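Senton Surfaces Opens Second Showroom in Drillard

DRILLARD, 2024-01-22 - Senton Surfaces, a supplier of stone and engineered countertops for homes and small businesses, has opened a showroom at 382 Seo Street in Drillard. It is the company's second location and the first one outside Zado, where its cutting shop and warehouse will stay.

The new showroom displays full slabs as well as hand samples. Customers can see marble, granite, quartz and soapstone standing upright under daylight lamps, and can reserve a slab by its number before any cutting is done. Reserved slabs are held for 5 weeks with a deposit.

"People were driving over from Drillard to look at one stone, then driving home to check it against a cabinet door," said Kyung-hwa Chae, general manager of Senton Surfaces. "Now they can bring the door with them and take their time. A small chip of marble tells you very little about a whole counter. The veins may be faint at one end of a slab and heavy at the other."

The company has also changed the way it quotes L-shaped and U-shaped counters. Until last August, corner seams were priced after the home visit. They are now included in the first written estimate, along with sink cutouts, edge finishing and removal of the old top. Customers who change the layout after the visit will get a revised estimate before work goes ahead.

Senton Surfaces completed 1,218 counter installations last year, roughly half of them in kitchens with at least one inside corner. Pale marble was the most requested material for those jobs, followed by gray quartz.

Marble orders leave the shop sealed. The company recommends sealing again once a year in kitchens that see daily cooking, and wiping up coffee, wine and lemon juice as soon as they spill. A printed care sheet comes with each order and is also available at the front desk in both showrooms.

The Drillard showroom has two design desks, which can be booked by phone or in person. Walk-in visitors are welcome during opening hours, though a booking is advised for anyone bringing floor plans. Parking is behind the building - the entrance is on the side street, next to the loading door.

Home measuring visits in Drillard are free within the city limits. Existing orders placed through the Zado showroom are not affected and will be delivered as scheduled.

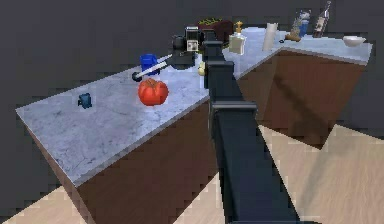
Rendering: L-shaped counter with a pale gray-white marble top.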